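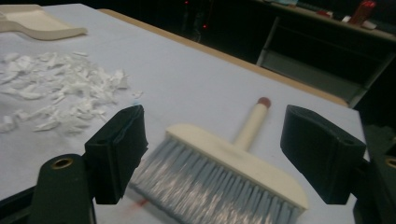

Rautiainen wrote back on the last report asking why so much of the money is going on tidying up, and whether a sweeping task teaches the model anything that pick and place doesn't. Fair question, so that goes first this time.

Short answer: yes, we think so. Pick and place is over in a few seconds and the object either ends up in the right spot or it doesn't. Sweeping goes on and on. The person has to look at what is left, choose where to go next, change the angle, go back for the bits that got away. The paper never lands the same way twice. That is the sort of example the Kastell model is short of, and it's where it did worst in the spring checks.

Where we are

Target for this stage is 900 usable recordings of the sweeping task, all with the hand-held gripper, no arm involved. We are behind. The first weeks went on getting the grip right. People were squeezing the broom handle too near the head and the bristles splayed, then the next person would copy them. There is now a page of written instructions and things have been steadier since it went up.

41 recordings thrown out so far. Most of those were tracking dropping out when the tool was turned too fast at the end of a stroke. The rest were people starting before the recording had started. Both are fixable, the second one is already fixed — a beep before the start, and nobody moves till they hear it.

What we changed

White scraps on a pale table. Kept it on purpose. Duvetby used dark confetti on their set and it was easy to sweep and easy to see, and their model then couldn't cope with anything else. We would rather have the hard version in from the begining. Torn and cut pieces mixed, different sizes, tipped out by hand and not arranged.

Dustpan position now changes between recordings. Before, it sat in one place for a whole morning, and the first training run more or less learned to push everything into that corner whether the pan was there or not. Embarassing but useful to find early.

Slower strokes. Still getting a lot of blur on the bristles in the gripper camera. Not throwing these out, real sweeping is quick, but we want a better mix. Asked people to do every other recording at half pace.

Problems

Sustier delivered 2 replacement finger pads and one doesn't seat properly. Sent back, waiting. The worn pads still hold the broom fine but they slip on thinner handles, so the brush-and-bottle task is on hold untill new ones come. No effect on sweeping.

Labelling is slower than collecting. We have one person on it in the afternoons only and the pile grows. If there is any slack in the budget this is where it should go, ahead of a second tool. Happy to put figures on that if wanted.

Scraps get everywhere. Static, mainly. Wiping the table sheet down between blocks helps a bit, adds time.

Next

— finish sweeping at the present rate, should be done by October
— half-pace recordings up to an even share with the normal ones
— second training run once the labels catch up, then compare against the spring checks on the same set
— other debris: rice, crumbs, pencil shavings. Small batches first to see what the tracking makes of it
— restart the brush-and-bottle task when the pads arrive

Two decisions needed from your side. Whether the slow recordings count towards the target or sit on top of it (we have assumed they count). And whether the labelling hours can be moved across before the end of this stage or have to wait for the next one. A yes or no by email is enough, we can sort out the paperwork after.

Spending sheet follows separately, it's with accounts.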